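Keep the old tower, add the memory

My desktop is old enough that the kid at the Godoy counter called it "vintage," and I'm not replacing it.
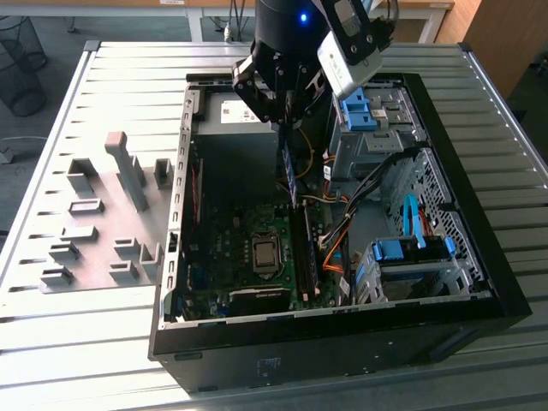
Memory is the cheapest favor you can do a slow computer, and I'll argue that with anyone. Last October mine took 8 minutes to get going in the morning (I timed it, I was that mad). The quote for a new one was way past what I wanted to spend. A used stick of memory from a guy in Seninmont cost me $50!

My neighbor Roxana Crăciun thinks I'm being stubborn. Her view is that once you start opening the case you never stop, and she's got a point, I've already been eyeing the power supply. But come on, a desktop tower is one of the last things in the house that wants to be opened. You lay it on its side, you find the slots, you line up the notch and press until the latches catch. My laptop doesn't have a single part I can swap.

So before you haul yours to the curb, unplug it, take the side off and look for an empty slot. Check the manual for the right type first, though, I bought the wrong one once and I'm still sore about it.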